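A Grip Fault Is a Reporting Fault

11 May 2020

The failure at Tromham in April was a small one by industrial standards. A parallel gripper closed on a beaded bracelet, the controller logged a successful grasp, and the arm carried out its transfer. The bracelet stayed where it was. A single bead had been trapped between the pads, enough to stop the fingers short of full closure, and it slipped out during the lift. The cycle repeated 37 times before an operator stopped the line.

Rarno, which integrated the cell, classed the event as a gripping error and recommended softer pads. I think the classification is wrong, and the recommendation follows from it. Every gripper drops things. The fault worth fixing is that the controller declared success from finger position alone, at the moment of closing, and never checked again.

Jewelry makes the weakness easy to find. A bangle is rigid and has one sensible width. A string of beads has no fixed shape, and the gap it leaves between two fingers depends on which bead is caught and at what angle.

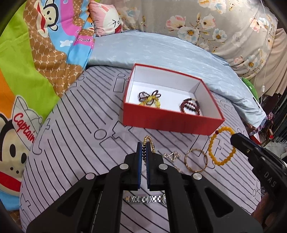
Why did the position check pass when the bracelet was not held?
The check asked only whether the fingers had stopped before they met. One trapped bead was enough to satisfy it, and no second reading was taken after the lift.

The remedy is cheap. Read finger position again at the top of the lift, compare it with the reading at closure, and hold the arm if the gap has changed. Palumbo, the test rig Jokska uses for small parts, has worked this way for two years. The second reading adds 65 milliseconds to a cycle. Rarno objected to the added time, which I find hard to take seriously in a cell that ran 37 empty transfers.

The second reading will not catch everything. A strand can slide lengthwise through the pads with no change in the gap, and for that a weight check at the wrist is needed. Jokska sets its limit at 9 grams, too coarse for a fine chain. That limit should be stated in the cell documentation. At Tromham it was not mentioned at all.

Softer pads may reduce the number of drops. They will do nothing about the log.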